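Regular bedtimes linked to steadier concentration in shift workers, Trindade study finds
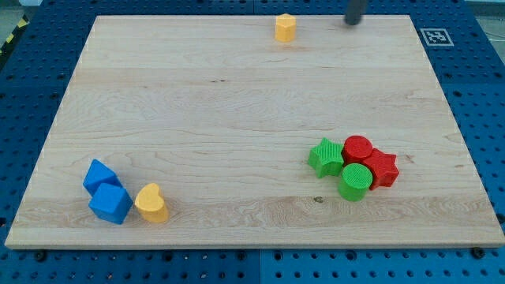
Shift workers who keep to the same bedtime on their rostered days off are better able to concentrate when they return to work, according to a study released by the Trindade Institute for Sleep and Behaviour.

Researchers followed 411 adults employed on rotating rosters in hospitals, freight depots and food processing plants. Participants kept a sleep diary for 12 weeks and completed a short attention test on a mobile phone at the beginning and end of each shift. The results were published on 2019-03-10.

Workers whose bedtimes on days off varied by less than an hour made fewer errors on the attention test than those whose bedtimes moved by three hours or more. The difference was most marked on the first shift after a break and had largely disappeared by the third.

The total amount of sleep had a smaller effect than the research team had expected. Participants who slept in on their days off reported feeling more rested at the time, but their scores on returning to work were no better than those of colleagues who had slept for a shorter period at their usual hours.

Lead author Dr Przemysław Brzozowska said the findings would be of interest to employers as well as to individual workers.

"Many people on rotating rosters treat their days off as an opportunity to catch up," Dr Brzozowska said. "Our data suggest that the timing of sleep deserves the same attention as the number of hours. A roster that changes direction every few days makes a regular bedtime very difficult to keep, whatever the worker's intentions."

The study also examined the use of caffeine, evening screen use and exercise. Caffeine taken in the last two hours of a shift was associated with later bedtimes, although the pattern varied considerably between workplaces. No clear relationship was found between exercise and performance on the attention test.

Participants were recruited from 8 worksites in the Utance and Henero districts. A total of 842 people initially expressed interest in taking part. Those with a diagnosed sleep disorder were not eligible, and a number of others withdrew before the diary period commenced.

The authors caution that the research was observational and cannot establish that irregular bedtimes cause poorer concentration. Workers with young children or second jobs may have less control over when they sleep, and these pressures could themselves affect performance. Sleep times were reported by the participants and were not measured independently.

Most of those who completed the study were aged under 50, and the institute has recognised that the results may not apply to older employees or to people who work permanent nights.

A second stage of the research commenced in February at the institute's Clusora campus. It will compare two roster patterns - one rotating forward from day to evening to night, the other rotating in the opposite direction - and will use wrist-worn monitors in place of written diaries.

Participating employers will receive a summary of the results for their own worksite. Individual test scores will not be disclosed to managers.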